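Treltley Driving School
September 24, 2025

The following thread sets out our guidance on tire pressure for drivers attending a track day in their own road car. It replaces the version we posted in March.

1/ Road pressures are chosen for comfort, load, fuel use and wear over many months. A track session asks for something different. Please arrive with your tires set to the figure on the door placard, and measure them before you leave home, when the car has been parked overnight.

2/ Bring your own gauge if you own one. Gauges disagree with each other more than most drivers expect. Using the same gauge all day matters more than using an expensive one. Paddock staff will lend a gauge to any participant without one, and we ask that it be returned before lunch.

3/ Air expands as it warms. A tire that reads correctly in the paddock at breakfast will read several pounds higher after a few laps. The higher reading is expected, and it is the one that should guide your adjustments during the day.

4/ After your first session, drive one easy lap, come in, and check all four tires promptly. Write the numbers down by corner: left front, right front, left rear, right rear. A reading taken after a long chat in the paddock tells you very little.

5/ On a circuit that runs clockwise, the tires on the left side usually do more work and gain more pressure. Our coaches will help you decide whether to start that side slightly lower in the next session. Small changes are best. One pound at a time is enough for a driver to feel.

6/ Participants have asked what to pack. The list is short: gauge, notebook, pen, torque wrench, the correct socket for your wheels, a long-sleeved shirt, closed shoes with thin soles, water, and the key for your locking wheel nuts. The last item is the one most often left at home. 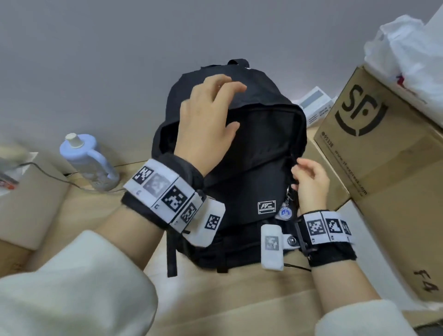
A black backpack with a front zip compartment.

7/ Everything loose must come out of the car before you join the line for the circuit. This includes floor mats, phone holders, sunglasses, coins and anything in the door pockets. Bags may be left in the Lightfoot garage, which is locked while sessions are running.

8/ Wheel nuts are to be checked with a torque wrench before the first session and again at midday. Use the figure in your owner's manual. If your car is on wheels other than the ones it was sold with, ask the supplier for the correct figure before you travel.

9/ A question we receive often: does a front-drive car need different pressures from a rear-drive car? The starting point is the same, the placard. A front-drive car asks its front tires to steer, brake and pull, so the fronts tend to climb faster. A heavy rear-engine car may show the reverse. Let the readings guide you.

10/ Drivers sometimes lower the rear pressures in the hope of making the car turn more willingly. We ask that you speak to a coach first. A change at the rear can make a car nervous under braking, and the first sign of it may come at the fastest corner of the lap.

11/ Signs that pressures are too low include slow response when you first turn the wheel and scuffing that reaches well onto the shoulder of the tire. Signs that they are too high include a skating feeling in mid-corner and wear concentrated toward the center of the tread.

12/ Tires with cords showing, bulges, cuts in the sidewall or plugs will not pass inspection. The decision of the inspector is final and the entry fee is not refunded in these cases. Please look at the inner shoulders as well, with the steering turned fully to one side.

13/ Before you drive home, set the tires back to the placard figure. If you let air out during the day, your tires will be too low for the highway once they have cooled. The air line beside the Studine building stays on for an hour after the last session.

14/ Deming Song, our head of instruction, will give a talk on pressures and balance before the first session. Attendance is required for new participants and open to everyone else. Decha Bunnag will run the inspection lane and can answer questions about tire condition and wheel fitment.

15/ Entry for the next track day is limited to 80 cars, divided into 4 groups by experience. Group changes can be requested at the desk up to the midday break. Passengers are permitted only with a coach's approval and must wear a helmet.

16/ The printed pressure log, sponsored by Pident, will be handed out at sign-in. It has a column for each corner of the car and space for notes on the weather. Please keep your completed sheet. It is a useful starting point if you return with the same car and the same tires.

17/ Questions may be left as replies to this thread. We are unable to recommend specific tire models or to give pressures for individual cars by message.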